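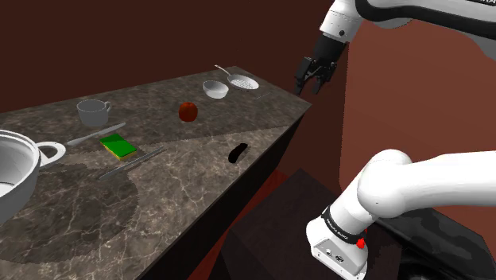
A **countertop** is a raised, flat work surface, most often found in kitchens, bathrooms and workshops. It usually rests on base cabinets and is built at a height that suits a standing adult.

## Materials

Natural stone, wood, tile, steel and concrete are all in common use. Granite is hard and resists scratches, but most types need a sealer. Marble is softer and is marked by acids such as lemon juice or vinegar. Wood can be sanded and oiled again when it wears.

Engineered stone is made from crushed mineral and resin. Kohlhase, a maker based in Flakombridge, sold its first slabs under the name Besis and listed 23 patterns by 2000.
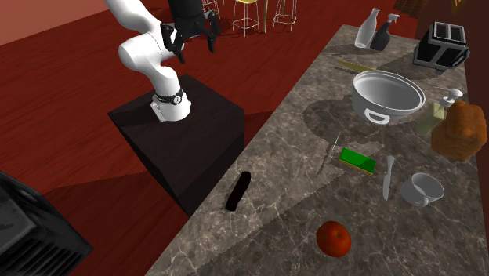 *Countertop with a gray-brown marbled surface*

## Installation

Slabs are cut from a template taken after the cabinets are level. Long runs are often made in two pieces and joined with tinted epoxy - the seam is normally kept away from the sink. An overhang of 3 cm at the front is typical of Besis tops.

## Care

Mild soap and water are enough for daily cleaning. Resin-based tops can discolor under hot pans, and the Nultulix trade guide advises using a trivet for anything above 200 °F.

## See also

- Backsplash
- Butcher block
- Terrazzo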